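Do the Lines on a Table Really Tell You How Old the Tree Was?

Somebody has probably told you that you can read a tree's age from a tabletop. Just count the lines, they say. I don't believe it, and you should be careful too.

Trees that grow where winters are cold usually add one new ring each year, just under the bark. Cut straight across the trunk and the rings look like circles inside circles. On a stump, counting them works pretty well.

But a tabletop is long and flat. A board is cut along the trunk, so the saw slices through the rings sideways. Circles turn into stripes, waves and stretched-out ovals. Most boards hold only part of the trunk, so plenty of rings are missing. 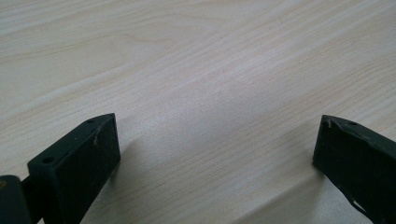
Wavy grain lines on a pale tabletop, with a few long loops.

Now for the bigger question – is it wood at all? Many tables have a thin printed sheet glued on top, and the pattern comes from a printer. Count those lines all day and you will learn nothing about any tree.

Try these two checks on a table at home. First, look for a loop or streak that repeats exactly. Real wood doesn't copy itself. Second, look at the edge. In a solid board, the lines on top often carry on down the side.

Neither check is perfect. Some printed patterns are very good, and small tables may be too short to show a repeat.

Written by Araceli Varela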